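Marshals and Pit Lane Officials Wanted for the Coming Season
Orkholm Motor Circuit

Orkholm Motor Circuit invites applications from adults who wish to serve as trackside marshals, pit lane officials and paddock staff during the coming season. The season opens in April and includes stock car, touring car and club sprint meetings. Experience is welcome but is not required for most positions. Training is provided at no charge to accepted applicants.

The circuit currently has 153 licensed officials on its register. The Race Operations Office wishes to bring that number to 217 before the opening meeting, in order to staff the new infield section and to allow longer rest periods at the flag posts.

Positions Available

Flag marshals work in pairs at a fixed post. They display flags on instruction from Race Control, watch the track in both directions and report incidents by radio. Good distance vision, with or without glasses, is essential, as is the ability to tell all flag colors apart.

Track marshals respond to stopped cars, remove debris and assist drivers who leave their vehicles. The work is physical. Applicants must be able to climb a barrier, stand for long periods and carry a fire extinguisher over uneven ground.

Pit lane officials observe pit stops, record infractions and keep the fast lane clear. Applicants should have completed at least one full season as a flag or track marshal at any recognized circuit.

Paddock and assembly area staff check passes, direct transporters and call cars forward to the grid. This position suits applicants who prefer not to work trackside.

Weather recovery crew members clear standing water, place absorbent material and inspect drains between sessions. Crew members are called out at short notice when rain is forecast and must live within 100 miles of the circuit.

Conditions of Service

Officials are paid a daily allowance for each meeting worked. The allowance is the same for all trackside positions and is paid by bank transfer at the end of the month. Lunch, drinking water and parking are provided. Officials traveling a long distance may camp in the Mosoti field, on the east side of the circuit, the night before a meeting.

Each official receives orange coveralls, a rain jacket, gloves and ear protection on loan. Sturdy boots covering the ankle must be supplied by the official. Items on loan are to be returned clean at the end of the season.

Officials are expected to work at least 4 meetings during the season. The sign-on desk opens at 6:45 a.m. and closes at 7:30 a.m. Those who arrive after the desk has closed may be assigned to a different post or released for the day.

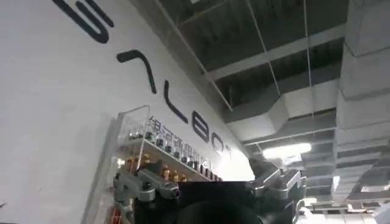
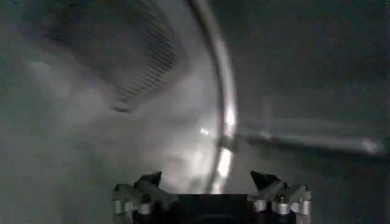 May I choose the corner where I am posted?

Posts are assigned by the Chief Marshal on the morning of each meeting. Officials may state a preference when they sign on, and new officials are placed with an experienced partner until they have been signed off.

Training

All new officials attend a classroom session and a practical session before their first meeting. The classroom session covers flag signals, radio procedure, the layout of the circuit and the chain of command on race day. The practical session takes place on the Jananon straight and includes fire extinguisher use, safe approach to a stopped car and barrier crossing.

Officials returning from last season attend a shorter refresher session. Those who hold a current license from another circuit should send a copy with their application. The Race Operations Office will decide which parts of the training may be waived.

Pit lane officials attend a further evening session on refueling rules, speed limits and the reporting form. The form has been revised for the coming season, and attendance is required of returning pit lane officials as well.

Eligibility

Applicants must be 18 years of age or older on the day of their first meeting. Applicants for track marshal and weather recovery positions must provide a physician's statement of fitness. A blank form will be sent on request.

Employees and family members of competing teams may apply but will not be assigned to meetings in which the team is entered. Any such connection must be declared on the application. Officials may not accept gifts from teams or place bets on any event held at the circuit.

Personal cameras and telephones may not be used at a trackside post while the circuit is live.

How to Apply

Application forms are available from the Race Operations Office, Pitent Building, Gate C, and may be collected between 9:00 a.m. and 4:00 p.m. Forms can also be requested by mail. A complete application consists of the signed form, a copy of a government-issued identity document, the names of two references and, where required, the physician's statement.

Applicants should list their positions in order of preference and mark the meetings for which they are available. Groups of friends or members of a car club may ask to be trained together by writing the name of the group at the top of each form.

Applications are reviewed in the order received. Selected applicants will be invited to a short interview, in person or by telephone, and will receive a written decision afterward. Those who cannot be offered a place this season may ask to be kept on the reserve list.

Questions about the positions or the training schedule should be addressed to Sipho Cele, Chief Marshal, at the Race Operations Office. Applicants who need an adjustment in order to take part in the interview or the classroom session are asked to note this on the form.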